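Kitchen chores bench: where things stand

Clearing a table is still the task we get asked about most, and the short version for this issue is that the arm can do parts of it, slowly, on a table it has been set up for. The Prevura bench has now finished its second block of trials. Keisha Ostrowski ran the block and wrote up the log; the notes below are condensed from it.

The job is split into 11 subtasks. Each one starts from a fixed home position and ends when the gripper opens over the target or the time limit of 100 seconds runs out. A subtask counts as passed only if the item ends up upright and inside the marked area. Under the old rule a cup lying on its side in the right place was a pass, which made the spring numbers look better than they were.

Seven subtasks now pass often enough that we have stopped tuning them. These are mostly single rigid items with clear space on all sides: fruit to bowl, bottle upright to plate, cup to shelf. The remaining four all involve either contact between two items or a hinged door. Stacking fails when the rims touch off center. The arm keeps pushing down, the lower cup slides, and the controller reads the slide as a successful seat. Widad Moussa has a patch that watches the lateral load during the last part of the descent. It catches most of these but adds time to every placement, including the ones that were fine before.

Oven doors are a separate problem. The handle is an easy grasp. Pulling it through the arc is harder, as the wrist has to rotate at a rate set by a hinge position the planner only estimates. A small error there turns into side force at the fingertips and the grip slips. Compliance on two axes helps. We have not settled on values.

Clutter remains the main limit on all of it. Grasp planning is run per item, and with neighbors close by the planner rejects approach after approach until it lands on a poor one.

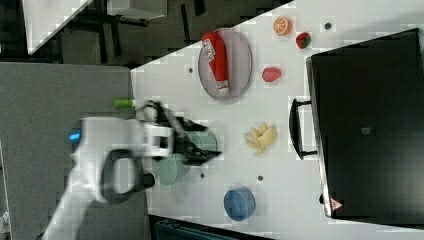 Speed has not been a priority and it shows. A full reset of the table by hand takes a person less than 30 seconds. The arm needs several minutes for the same layout when nothing fails, and a failed grasp early in the sequence usually means starting over. Recovery behavior is on the list for July, along with a rerun of the stacking set with Widad's patch on and off.

Nothing in this block used liquids, real food or breakable dishes, so the results should not be read as a forecast for an occupied kitchen. Groups asking about shop-floor use should look at the Kasprzak bin-sorting results instead, where the parts are uniform and the cycle repeats.

Logs are in the Prevura folder under block two. Corrections to Keisha.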